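Meine Schwester Kirstin hat mich im Februar gefragt, warum ich unsere Mutter immer noch jeden Abend um sieben anrufe. Ich bin 35 Jahre alt und wusste keine Antwort. Ich weiß nur, was geschieht, wenn ich es vergesse: Um halb acht klingelt mein Telefon, und sie fragt mit ganz kleiner Stimme, ob sie mir etwas getan hat.

Lange dachte ich, das ist Liebe. Es ist vielleicht auch Liebe. Aber ich habe bemerkt, dass ich an den Abenden bei Teodor schon ab sechs auf die Uhr schaue und ihm nicht mehr richtig zuhöre.

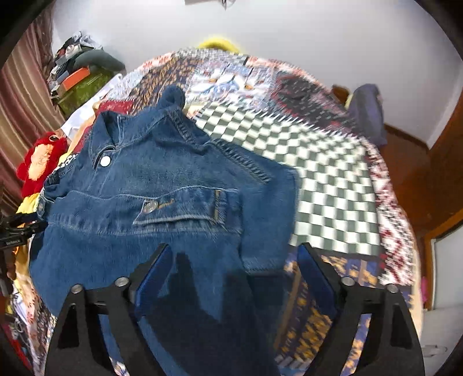 *Briefe aus Solheim, Nr. 13*

Teodor hat nie geschimpft. Er hat nur einmal gesagt, dass er gern zu Ende essen würde, bevor wir zu dritt am Tisch sitzen. Ich war zwei Tage beleidigt. Dann habe ich meiner Mutter geschrieben, einen richtigen Brief auf Papier, weil ich am Telefon sofort nachgebe. Ich habe geschrieben, dass ich sie künftig am Sonnabend und am Mittwoch anrufe und mich darauf freue.

Sie hat fast 50 Minuten lang geweint, als wir danach sprachen. Ich habe nicht aufgelegt, aber ich habe auch nichts zurückgenommen – das war für mich sehr schwer.
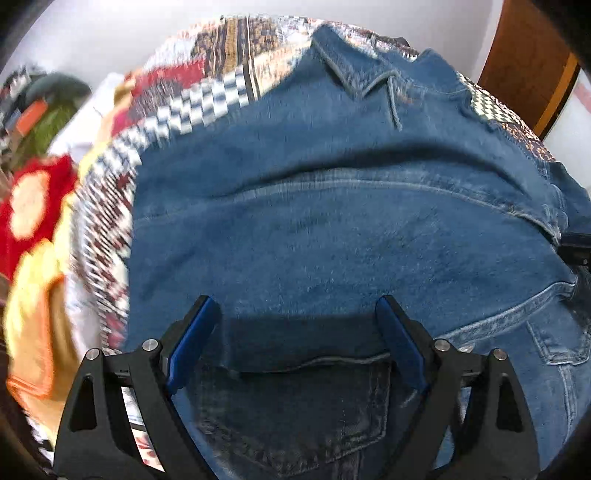 214 Wörter bis hierher, der Rest ist kürzer

Inzwischen geht sie mit ihrer Nachbarin Maj-Britt in Hasdale zum Chor. Sie erzählt mir davon mit einem Ton, als müsste ich eifersüchtig werden. Manchmal bin ich es ein bisschen.

Kirstin meint, ich soll nicht so viel darüber schreiben. Falls jemand von euch seine Anrufe auch geändert hat: Wie lange hat es gedauert, bis die kleine Stimme weg war? Bei uns kommt sie noch, meistens am Mittwoch.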